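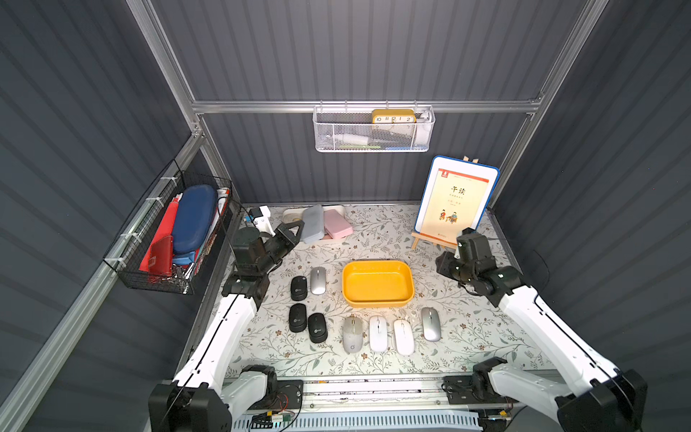

Mouse drawer day comes to Testow

If you have ever worked in an office that's been around for a while, you know the drawer. Ours was the bottom one in the gray cabinet by the stairs at the Testow study center, and it held every computer mouse anybody had ever given up on, swapped out or left behind. I have been complaining about that drawer since I started here, so when Nathalie Bosman from the Bundov branch wrote in May to ask if we had any spare mice for her reading room, I jumped at it!

The plan was simple enough. Everything comes out of the drawer, gets wiped down and plugged in, and the good ones go into trays by kind so that people can pick what they like. Nathalie wanted plain mice, nothing fancy, and she wanted them to look like they belonged together (she has opinions about this, and having seen her reading room I think she has earned them). I wanted my drawer back. We started at 9 in the morning with a pot of coffee and a stack of plastic trays, and we were still at it well after lunch.

I'll admit I had thought of a mouse as a mouse. Then you put black ones next to white ones next to silver ones and you start noticing things. The matte black ones hide everything, fingerprints included, so they always look cleaner than they are. The white ones hide nothing at all. The glossy silver ones I would have guessed nobody wanted, but two people walked past and asked if they could have one for home – the answer was no, or at least not until Bundov has had first pick.

We worked in small batches, a handful on the table and one tray in the middle, and that was Nathalie's idea. I had wanted to tip the whole lot out at once and she gave me a look. She was right, of course. With a small batch you can see what you've got, and you don't end up testing the same one three times, which I managed to do anyway during the first hour. The mustard-yellow trays came from the supply closet, where they had been sitting under the old exam folders, and I'm very fond of them now. They have a little raised rim, so nothing slides off when you carry one down a hallway.

The flowery tablecloth stays, by the way. A couple of you have asked. It's pale enough that a black mouse shows up on it from across the room, it's kinder to the mice than a bare tabletop, and I like it.

Now for the useful part, for those of you who will be borrowing. The trays will go out to three places. Testow keeps one at the front desk, Bundov gets the biggest share, and whatever is left goes over to the Horna building, where the evening typing group has been making do with trackpads all spring. Sign one out the same way you'd sign out a book. If it stops working, please bring it back and say so! Do not slip it quietly into the tray with the others. I know that's how the drawer got the way it was, and I know some of you know it too.

Batteries are a separate matter. We are keeping those at the desk, and you can ask for a pair when you sign out a wireless one. We have a budget of 1,000 for small supplies this year across all the buildings, and I would love for it not to go entirely on batteries, so do flip the switch off when you're done if yours has a switch.

Also, if you handed in a mouse over the last few years and would like it back, come and talk to me before the end of the month. Yusof House has already claimed one that they swear has the best scroll wheel in the district. I tried it. It's a nice scroll wheel.

Pencil cases, cups and other things that have drifted onto the sorting table are not part of the giveaway, so please leave those where they are. The same goes for books.

Nathalie is planning to do the keyboards next, and she would like to borrow my table for it. I've said yes, on the condition that somebody else shakes out the crumbs. If you have up to 5 hours to spare and don't mind a bit of dust, leave your name at the front desk and one of us will call you. Bring a soft cloth if you have one – we have used up all of ours.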